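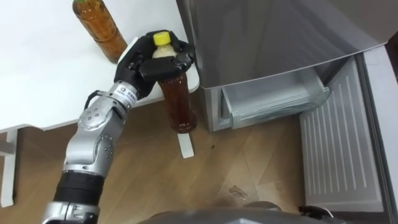
Florian Kuster says bottled tea doesn't need the fridge until you open it, so why am I giving up a whole shelf for it? Fair question, Florian! I just can't drink it warm. Friday is kitchen reset day at my place, so come along for the thread.

2/ Fridge first, always. Everything that's been living on the white table goes back in, drinks before anything else. I used to start with the floor, and then I'd spill something getting the bottles in and have to mop all over again. Took me way too long to learn that one.

3/ Tea rules in this house: the dark one is mine, the lighter one is for whoever comes by (mostly Liesl Zwahlen, who will drink the dark one anyway if I turn my back). Full bottles stand up. Opened ones go in the door where I'll see them and finish them.

4/ And please wipe the bottoms before they go in!! A sticky ring on a glass shelf is there forever. 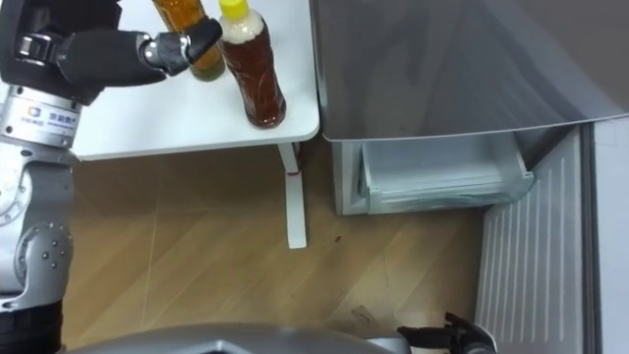 Yellow cap is the good one. Don't tell Liesl.

5/ Once the table's clear it gets one pass with a damp cloth and one with a dry one. It's glossy white, so every fingerprint shows. I keep telling myself I'll get a tablecloth and then I remember I'd have to wash it.

6/ OK, the floor. I love this herringbone vinyl, I picked it myself, and I will say in its defense that it hides a coffee drip beautifully. Grit, no. Dark specks all over it by the end of the week, plus little bits of paper. Pick up the paper and tissues by hand before you vacuum, and get any cable up off the floor too. I sucked one up in December and the brush roller has never sounded the same. 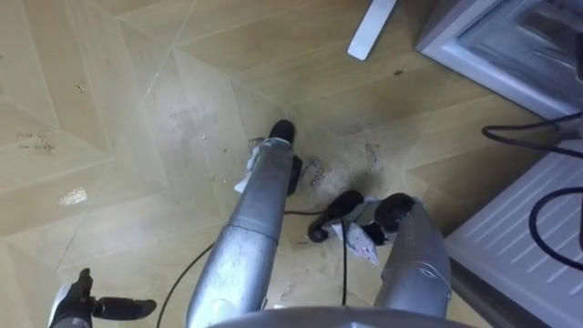

7/ Vacuum with the grain if you can figure out which way the grain goes on a herringbone. I can't. I do it once in each direction and then mop with plain warm water and hardly any soap.

8/ Whole thing takes me 3 songs for the fridge and table and 5 for the floor, longer if I stop to sing. Liesl is coming at six and I've hidden the dark tea behind the milk.

258 likes · 3,105 views
Contact · Privacy · Back to top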